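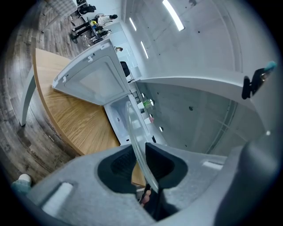
Anyone else's packing floor turned into "show the robot how it's done"?

Last updated: 29th October, by Renata Kaczorowski
4 minute read

renata_k
Hi all, long-time reader, I mostly hang around the shift roster threads. I'm on returns and refurb at Bratmont in Fledville, small appliances mostly, and since July half my week has been teaching instead of doing. You hold the gripper in your own hand, thumb tucked in underneath, and you do the job with it while it records. Pick up the clear plastic sheet, line it up, back to the start, do it again. The target is 1,000 good takes per task and then they move you to the next one.

I don't hate it! It's clean, you get a proper table, and I'm not standing at a conveyor with my shoulder seizing up. But I've been doing this work a long time and it's a strange feeling to slow down my own hands so a machine can copy them. What I want to know is what happened at other places once the teaching part was finished. Did people go back to their old jobs? Were there old jobs to go back to?

dockside_mel
We went through it at Karnent, different gear but same idea. There were 19 of us on the line before and there are 8 now. Nobody was sacked, I'll give them that, they just stopped replacing people who left. The rest of us mind the cells and clear jams. Pay's the same, the work's quieter, and I miss having someone across the bench to whinge to.

testa_arturo
Bit of a different take from me (Arturo Testa, I run the training bench at another site, so yes, I'm biased and you can throw things). The people doing the recordings are the ones who know the work, and I've been pushing for that to count for something in the pay grade. A new starter can do 2,000 takes and half of them are rubbish because they grab a sheet in the middle and it buckles. Someone like Renata pinches it in the right spot without thinking. That's skill and it should be on the payslip.

dockside_mel
"Should be" is doing a lot of work there, mate. Is it on the payslip?

testa_arturo
At our place, a small allowance. Not enough, fair cop.

kang_nightshift
I'm with Mel. You get one go at bargaining over this and it's BEFORE the recordings are finished, not after. At Kang we left it too late and ended up with a nice email and a voucher for the canteen. Get it in writing, get the hours in writing, and ask what the recordings can be used for. 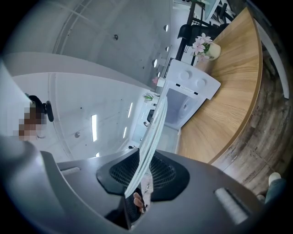
renata_k
Slow takes are the bit my supervisor and I keep going around on, so let me ask about that too. She wants everything smooth and even, and I reckon it ought to have some of the mess in it, because the thin stuff never behaves the same way twice! The white sheet bends over in a long curve as soon as it's up out of the grip, and you're trying to think about where the far end is going while your thumb is busy down below. The white box with the two knobs on top is easy by comparison, it's just sitting there on the floor. And somebody put a pot of pink and white flowers up on the big round-edged table, which I'd like to see on every bench in the building, thanks very much.

Anyway, do your trainers keep the fumbled ones or chuck them?

testa_arturo
Keep them, but tag them. We binned ours for weeks and then had to go back and record fumbles on purpose, and let me tell you, fumbling on purpose is embarrassing with people walking past.

prairie_gord
I'll be the grump. I did two months of this and my wrist was worse than it ever was on the line. Everyone talks about it like it's the cushy job, but it's the same pinch over and over with a bulky thing on your hand. We ended up swapping tasks every hour and that helped a lot. Ask for it, Renata, don't wait till it hurts.

renata_k
Oh that's good to know, my thumb's been a bit sore by Thursday and I'd put it down to gardening. Will ask about swapping.

dockside_mel
Definitely not the gardening.

kang_nightshift
Write down the dates it's sore as well. And find out who signs off on the pay grade stuff, at our place it turned out to be someone in another province who'd never set foot on the floor.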